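Fledside lab opens its doors for an afternoon of robot sorting

Visitors to the Fledside robotics workshop in Jurnbridge got a close look last week at how a robot arm is taught to handle small parts. The open afternoon in May drew 96 people, most of them local residents and students from the technical college, and ran until just before 6 p.m.

The workshop is part of Gu, a small company that develops software for light assembly and packing. It moved into the former print building on the east side of town two years ago and had not held a public event there before.

The main attraction was a bench setup the team calls Jirau. Visitors came through in groups of 13 and stood along one side of the room while staff explained the job: small parts go in and out of a grooved tray, and the software has to decide where to place the gripper before each move.

"People expect the arm to be the hard part," said Weidong Lu, who leads the Jirau project. "The arm you can buy. Getting it to pick up something small and round out of a tray with ridges in it takes us months."

Lu told the groups that the current version of the software was trained on 733 recorded runs, all done by staff at the same bench. Each run is saved with the arm's movements and the camera views, and runs that go wrong are kept as well. He said the team wants to at least double the number before trying the system at a customer's site.

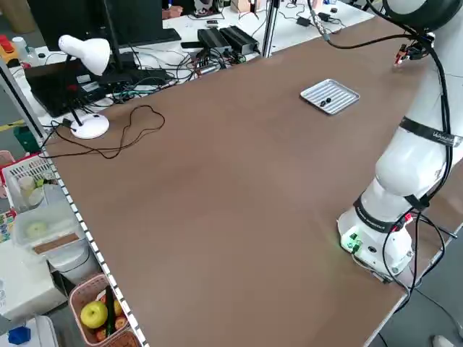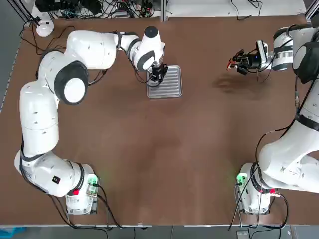 Robot arms and the grooved tray at the Fledside workshop in Jurnbridge.

Questions from visitors were mostly practical. Several asked about speed. Lu said a trained worker is still much faster at this kind of job and that the company is not working on speed at the moment. Others wanted to know what happens when a part is dropped. For now, he said, a member of staff puts it back and the run starts over.

Aurelia Stöckli, who runs the site, said the company had received more than 2 dozen requests for tours since it moved in and decided it was easier to take everyone at once. She said parts of the building would stay closed to the public, including the upstairs offices and the storage area behind the workshop.

Parking was the main complaint of the day. The lot next to the building was full soon after the doors opened, and late arrivals were sent to the street behind the bus depot. Stöckli said the company would ask for use of the depot's lot next time.

A second open afternoon is planned for the fall, with shorter talks and a separate session for school classes. Schools that want to bring a class can leave their details at the front desk of the Fledside building on weekdays between 9 a.m. and noon. Admission will again be free, and children under 12 must come with an adult.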